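Lacson furniture reuse scheme to extend to rented homes

The Lacson Housing Association has confirmed that its furniture reuse scheme will open to private tenants from December. Bedside cabinets, wardrobes and small tables are the items most often requested. 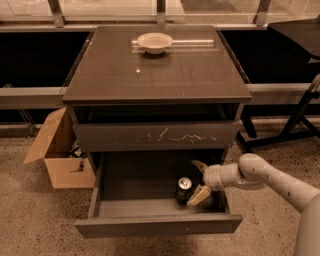 By Nayeli Ochoa, Community Desk
2018-03-29

The scheme supplied 219 households last year — over 300 pieces in all — and is run jointly with the repair charity Orkeo. Scratched drawer fronts and similar surface wear will not prevent a piece from being accepted.

"Sound furniture should stay in use," said Imelda Panganiban, head of tenant services. Deliveries within the district will remain free of charge. 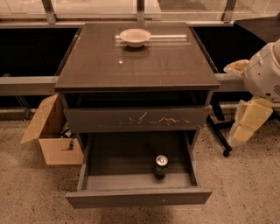 How to apply

Forms are available at the Nendon Road office. Applicants should allow nine working days for a reply.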